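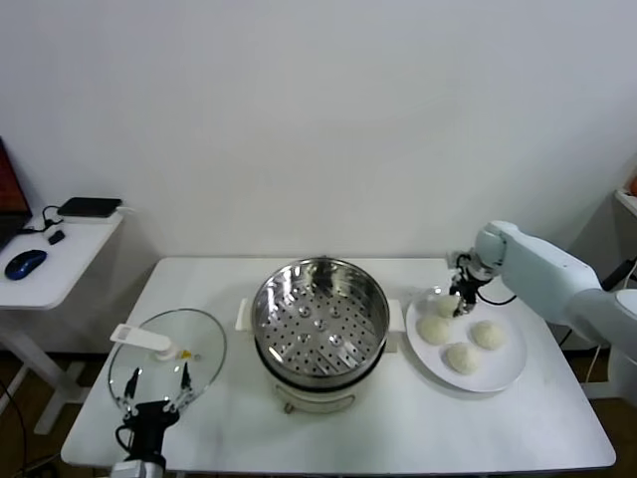 Steamer pot on the table, basket in, glass lid off to the left.

**Sep 9, 2011**

Dye bench, wool and cotton series. Picking up from the note on mordants.

Finished the second round of onion skin on the Braven wool. Skins came from the same sack as last time, outer layers only, mostly yellow with a few red ones that I picked out. Soaked overnight in tap water, simmered an hour, strained through muslin. Bath was a dark tea color before any yarn went in.

Weights for the round:

- Braven wool, scoured, dry: 582 g
- onion skins, dry: 367 g
- alum at 11% of fiber weight: 64 g

Alum went in warm water first, then the wool, then up to a slow simmer and held there for an hour. Left to cool in the pot. I didn't rinse between mordant and dye this time, just squeezed out by hand. Last time I rinsed and the color came out thinner, but the skins were older too, so I can't put that down to the rinse yet. Need one more round with fresh skins and a rinse.

Result is a strong orange-brown, even along most of the skeins. Two skeins have pale bands where the ties were too tight. Retie everything with loose figure eights before it goes in. This is in the notes from last December as well and I still did it wrong.

Cotton is another matter. The Gukeo cotton took hardly anything from the same bath, a dull straw color at best. Tannin first, then alum, is the usual answer. I have oak gall powder left and will try that on a small batch before using the good yarn. Cadi thinks the Gukeo has a finish on it that our scour isn't taking off. Water drop test: drop sat on the surface of the unscoured cotton for a long time, and on the scoured cotton it still sat for a few seconds before going in. So she may be right. Scour again with soda ash, longer, and repeat the drop test before any tannin goes near it.

**Steam setting, painted samples**

These are the silk strips painted with the Kazemi dyes. Rolled in plain newsprint, ends folded in, tied with cotton string. Steamed 30 minutes, 45 minutes and 60 minutes, one roll each, same four colors on every strip.

- 30 min: blue ran badly in the rinse, red ran a little, yellow and black fine
- 45 min: blue still gave some color to the water, the rest clear
- 60 min: all four clear by the second rinse

Going with 60 for everything from now on. The strip from the 60 roll has one water spot at the folded end, a ring the size of a dime. A drip from the lid got through the paper. Put a folded towel between roll and lid next time, and a sheet of foil over the roll, loose enough for steam to get around it.

Keep dye steaming gear out of the kitchen for good. I wrote DYE ONLY on masking tape but tape won't last in steam. Paint pen.

**Light test**

Cards went up in the south window. Each card has four yarns wound across it, half covered with black card stock. Sample numbers follow the ledger, so the onion skin wool is 3769 and the rest run on from there. First check in two weeks, then monthly until December. Please don't move them to water the plants.

Madder is the one I want to see. The recipe sheet from Tretel says to keep the bath well below a simmer or it goes brown. I let ours get too hot for ten minutes or so while I was on the phone, and it is browner than the sample on their sheet. Could also be our water. Cadi is going to run a small jar with chalk added and one without, same temperature, so we can tell those apart.

**Left to do**

- rescour Gukeo cotton, soda ash, drop test again
- weigh out oak gall for 50 g trial
- onion skin round three, fresh skins, with rinse
- madder jars, chalk and no chalk (Cadi)
- buy paint pen, newsprint, more alum
- pH strips are nearly gone, and the ones in the drawer got damp, throw them out

Exhaust bath from the onion skins is in the lidded bucket under the sink. There's enough color in it for a paler batch. Use it by Tuesday or dump it, the last one grew a skin.

Cadi Gwynne has the ledger over the weekend.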